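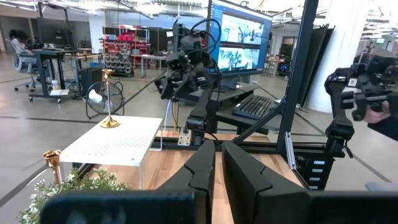 ## 4. Operating Rules for Shared Teleoperation Benches

**Figure 3.** Wrist camera view of a tabletop bench during work. A person's hand is on the jointed device at the right. The monitor behind the second arm shows two camera feeds.

The rules in this section were written for benches where one or more arms are moved by a person through a hand-held device, and where other staff work at desks in the same room. Figure 3 shows the kind of layout we have in mind. The tabletop is bordered by an aluminum rail at the far edge, and there are office desks and storage shelves on the same open floor. None of the benches in our study had a fence.

We drafted the first version of the rules in November and revised it after 261 sessions at two sites, Hosteck and Cuesta. Both sites ran the Prinum control software, with the same joint limits and the same speed cap. The version given here is the one in force on April 8, 2021. It has 12 rules in total. We discuss only the ones that operators asked about or broke.

### 4.1 Before power is applied

The operator checks that the base of every arm is clamped and that no cable crosses the path of a moving joint. Cable bundles must have enough slack for the full range of the wrist. A bundle that loops over the top of an arm, as on the center arm in Figure 3, is allowed under the rules if the operator has moved the arm by hand through its full range with the power off. At Cuesta this check was skipped more often than any other, mostly at shift changes, when the new operator assumed it had been done.

Props are placed before power is applied. Once the arms are live, a prop that has fallen or rolled is left where it is until the session is paused. Tall, thin props are set back from the table edge. Candlesticks, like the one standing on the small white table in the figure, are typical of this group. The session log names the props used, and any change of props starts a new session.

### 4.2 During a session

The operator keeps at least one hand on the input device while the arms follow it. Letting go with both hands counts as a stop, and the software must treat it as one. Early builds of Prinum held the last command for a short time after release. We turned this feature off at both sites.

The camera feeds must be in the operator's view but are not a substitute for looking at the table. Wrist cameras lose sight of anything behind the fingers, and an object close to the gripper body may be out of focus. An operator who can't see the contact point either directly or in a feed has to stop and back the arm out.

Other people may stay at their desks while a session is running. They may not reach over the rail. We first wrote this rule with a fixed distance in it, but neither floor plan allowed for that distance, and staff simply ignored the number. The current wording names the rail itself as the limit – it is easy to see and it doesn't move.

### 4.3 Stops and reporting

Every stop is logged, including those with no contact and no damage. The log form, built in Zisell, takes less than 90 seconds to fill in. A total of 793 stops were logged over the study period. Most were ordinary pauses to reset props. The form asks for the cause in free text, and we coded the answers afterward, so the categories used in Section 5 were not visible to the operators at the time.

A second person must be present for a restart after any contact between two arms. This was the least popular rule. Operators at Hosteck argued that light contact is normal in two-arm tasks, and we agree that it often is. We kept the rule for unplanned contact only, and the operator now states in the log whether the contact was part of the task.

### 4.4 Floor and storage

Floor cables are taped down or routed under the benches. Wheeled chairs and fans stay clear of the path between the bench and the nearest exit, and bins go back on the shelves at the end of each session. These items came from the general workplace rules at both sites, and we repeat them in the bench rules so that operators have a single sheet to work from.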